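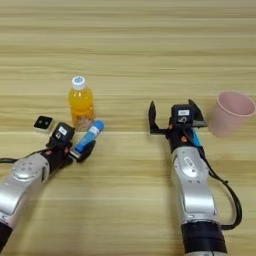
We are recording examples by teleoperation for a two-arm setup and I would like advice on how to split up the recordings before we go much further. The task is tidying a tabletop: pick up each thing, pass it from one gripper to the other if it is on the wrong side, and put it down near the middle. The left gripper does most of the picking at the moment. It can hold the blue tube well enough at a slant, with the juice bottle standing close by, while the right one waits open near the pink cup. What I can't decide is whether the time the right arm spends waiting should stay in the recordings.

We have 26 complete runs so far and 4 that were stopped early. The runs are 30 seconds or a bit over. When we trained on the complete ones, the left arm learned to reach for the tube fairly well, but the right arm hardly moved at all, even at the point where it should have come in to take over. My guess is that it has seen so many samples of standing still that standing still is the safe answer.

Things I have thought of:

Cutting out every stretch where one arm is idle.
Cutting the run into short pieces (reach, grip, pass, put down) and training on each.
Leaving the runs as they are and recording a lot more.

I have also been starting each run with the objects in much the same places, which I suspect is a second problem. The recording tool is the one that came with Vamis, and it writes both arms, both gripper openings and the head camera into one file. Has anybody here dealt with this?

Yiran Fu
20 Aug 2024
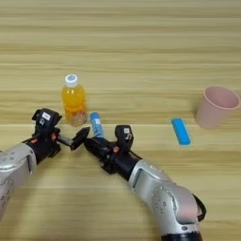

Don't cut the idle parts out completely, says Shiyu Xiao. I did that on a packing job at Noleck and it made things worse. The model never saw an arm wait, so both arms set off at once and met in the middle over the same object. Waiting is part of the task when there are two arms and one table.

What you can do is thin it out. If the right arm does nothing for ten seconds, keep the start of the wait and the last couple of seconds before it moves, and drop most of what lies between. Only drop samples where the left arm is still too, or you will leave jumps in the left arm's path and it will learn those. Check the joint plots after trimming. Any step you can see by eye is too big.

Then look at your operator. In my experience most of the long waits come from the person and have little to do with the task. Somebody new to the leader arms moves one hand, stops, looks, and moves the other. After a few days they begin to bring the second hand in while the first is still gripping, and the recordings get shorter without any trimming. I threw away the first 7 runs from each new operator for that reason. It felt wasteful but the later ones were better in every way.

On the pass itself, record more of it separately. Start with the tube already in the left gripper and the right one open, and do only the handover. Those are quick to do and you can get a good number in an afternoon. Mix them with the full runs. I would not train on the pieces alone as in your second idea, as you then need something to decide which piece comes next and that was harder to get right than the moving.

Shiyu Xiao

Agree about the starting positions. Move everything. We had a model that went for the same patch of table whether there was anything on it or not. Swap sides as well, so the right arm has to pick first in half the runs, that might fix your problem without any trimming.

Also what are you doing with the 4 stopped ones? If they stopped because of a bad grip keep them in a separate folder, they are handy later for testing.

Sundedar

Thanks both. The stopped ones were two dropped tubes and two where I lost track of which hand I was using, so I have put them aside.

I will redo the set with the right arm going first in half the runs and add the short handovers. Shiyu, when you mixed the short ones in, did you keep them to a fixed share of the total? I can't find anything on that in the tool's notes. I hope to have the new set ready in September and will post what happens with the right arm.

Yiran Fu

No fixed share. I began with one short for every two full runs and left it there. If the gripper starts opening too early in the full task you have too many.

Shiyu Xiao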